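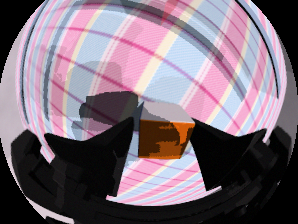
Budget season for the robot arm, a thread. I have been given a spreadsheet, two quotes and no adult supervision. Before we spend a penny we're doing the whole job in simulation, where the cube is orange, the cloth is pink and blue plaid, and the gripper costs nothing at all.

Quote one, from Futus: arm, gripper, controller. Delivery in 12 weeks. Cables listed separately, like the bread in a posh restaurant.

Quote two, from Bowen: cheaper arm, dearer everything else. The support contract is almost 40 per cent of the price, which tells me something about the arm.

My shopping list, in order of how much I'll have to beg:

1. The gripper. Two fingers, black, plain. Spare fingertips go on the same order, so I only grovel once.
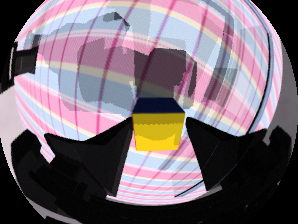

2. The mount. Left off last year's budget entirely. An arm with no mount is a very expensive draught excluder.

3. Training. Stiveser want 2 days for it. Finance want to know if there's a video.

Then there's the floor space, which Irer charges us for by the square metre - yes, our own company, yes, internally.

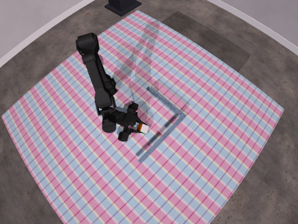

So I've put in for the bigger bay and expect to get the smaller one. Decision in November. Until then I'm pricing bolts.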